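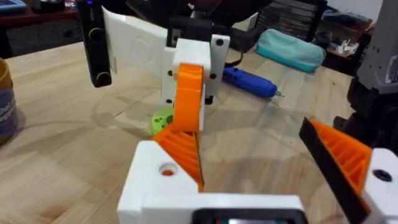
Photo: Clesdale

I've been pouring thinned acrylic onto raw canvas for a while now, mostly badly, and when the Cendmont staining set went on sale at my local art store I caved. It was $51 for five bottles, 100 ml each, plus a little booklet I read on the bus home (more on the booklet in a minute). I've gone through most of the blue and a good chunk of the red, so I figure I've earned an opinion.

First, the good stuff, and there's a lot of it! The color is gorgeous. If you've ever watered down regular tube acrylic and watched it go chalky and sad, you know why I was nervous, but this stays strong even when it's spread really thin. The blue sinks right into unprimed cotton and leaves a soft edge with hardly any of that brown-ish halo I used to get with my old Bruvham fluids. The yellow is a bit weaker than the rest and I ended up laying down two coats, which kind of kills the look I was going for. The black is better than it has any right to be. Add a little water and it goes to this smoky violet, and I made a whole small painting out of nothing else.

Okay, the bottles. I don't love the bottles. The tip is wide, so you get a glug when you want a line, and the cap threads clog up if you don't wipe them every single time. I did not wipe them every single time. I now have a green that opens only with pliers. A friend told me to pour everything into squeeze bottles on day one and I wish I'd listened.

The booklet is called Pap, for reasons I never figured out, and it has 4 beginner projects in it. The folded-canvas one is the winner: you wet the cloth, fold it like a fan, pour along the creases and leave it overnight. Mine came out looking like wet leaves on a sidewalk and it's hanging in my hallway. The other projects are fine. The one with masking tape wants you to tape raw canvas, and paint crept under mine everywhere, so either I did it wrong or whoever wrote it used better tape.

A couple of practical things. It dries fast, faster than I expected in December with the heat cranked up, so mix what you need before you start. It stains skin like crazy. And if you work on primed canvas, save your money, it just sits there in puddles and you may as well use whatever you have in the drawer.

Would I buy it again? The blue, the red and the black, yes, as single bottles, if my store ever gets them in. The full set is worth it on sale. At the regular price I'd think hard about it, mainly on account of that yellow.

Comments 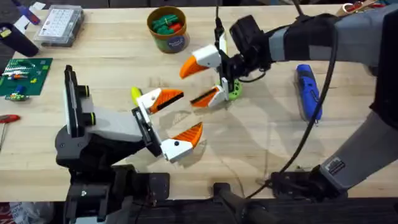 Vinh Trình: I had the same trouble with the yellow until I quit using tap water and put in a capful of matte medium. Way stronger in one coat. For the tape project, brush a little clear medium along the tape edge first and let it dry, then pour. And soak that green cap in hot water before you crack the bottle with those pliers!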